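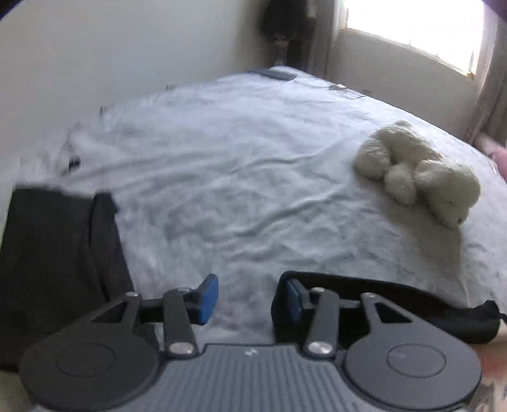 By Ashraful Ekanayake
Business and Lodging Desk

Guests at the Saddale Hotel in Vulow will have to ask if they want their beds made, the hotel said this month, ending a daily service that had gone on without much discussion since the place opened. From the first of May, housekeeping will make the bed before a guest arrives and then leave it alone until checkout. Anyone who would like it done in between can hang a card on the door before 9 a.m. The card is green and says "Yes, please make my bed." There is no card for people who don't want it made.

The Saddale has 32 rooms, a breakfast counter and a parking lot that slopes. It was bought last fall by Honkanen, a regional lodging company that owns several places of the same general size and has now brought the same policy to all of them. In a letter slipped under guests' doors, the company called the change "a more relaxed approach to your stay." The letter did not mention the room rate, which has kept its shape very well.

"We found that a lot of people get back into bed the way they left it," said Araceli Barajas, the hotel's general manager. "They don't mind. I don't make mine at home either, and I run a hotel."

According to Barajas, a full service takes a housekeeper 14 minutes on a room where the guest has been reasonable. The bed is the slowest part of it. Trash and towels will still be handled every day, and Barajas said no one on the housekeeping staff will lose hours. The time saved will go to the windows, which she described as "overdue," and to the hallway carpet, which she declined to describe.

The reaction among regulars has been split. The hotel received 17 comment slips in the first two weeks of the trial, held on the second floor over the winter. Most of them were about the waffle iron. Of those that dealt with beds, one guest wrote that the new arrangement made the room "feel like mine," and another wrote that it made the room "feel like mine," underlined twice, with a request for a refund.

One man who stays at the Saddale every other week to sell flooring said he had spent most of his adult life being told to make his bed and had taken up business travel partly to get away from it. He has hung the green card every morning since the trial began. He has also taken to straightening the pillows before he hangs it, a habit he blames on the card.

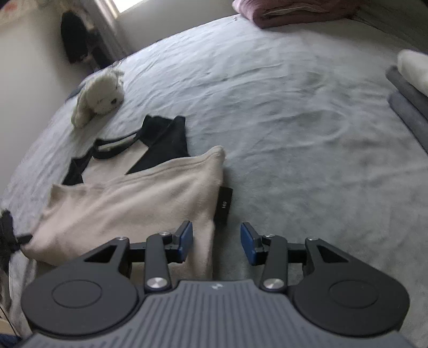

The talks over a compromise have been slower than the beds. A group of longtime guests asked Honkanen for a discount of $14 a night for anyone who goes without service, and Honkanen came back with a coupon for the breakfast counter, where breakfast is already free. Both sides say they are leaning in. So are the two blue pads in the photo, tipped toward each other across an open gap, and they have exactly as much between them as the guests and the company do. A second round of talks was put off when the hotel's meeting room was booked for a baby shower.

The rules have some wrinkles of their own. A guest who stays longer than a week gets fresh sheets on the fifth day whether or not the card is out. A guest who hangs the card and then goes back to sleep will be treated as not having hung it. A guest who makes the bed personally, Barajas said, will be thanked, but the sheets will be stripped at checkout all the same, and she would like it known that hospital corners make this harder.

The linens themselves will not change. They are washed off site by Skesico, a commercial laundry on the county road, which has picked up from the hotel every morning for years and was told about the policy in a voice mail. The laundry expects lighter carts and has asked whether its contract still requires a morning pickup. Honkanen said it was looking into that. The laundry said it would keep coming until someone told it to stop.

Other lodgings in town are watching with interest. The motel by the highway put out a sign offering "Beds Made Daily, No Questions," and has left it up. Its owner said bookings were about where they always are, but that two people had pulled in to take a picture of the sign.

The green cards are in the nightstand drawers now, under the takeout menus. The front desk has spares, and after 9 a.m. the desk will also take requests by phone, though Barajas asked that callers not whisper.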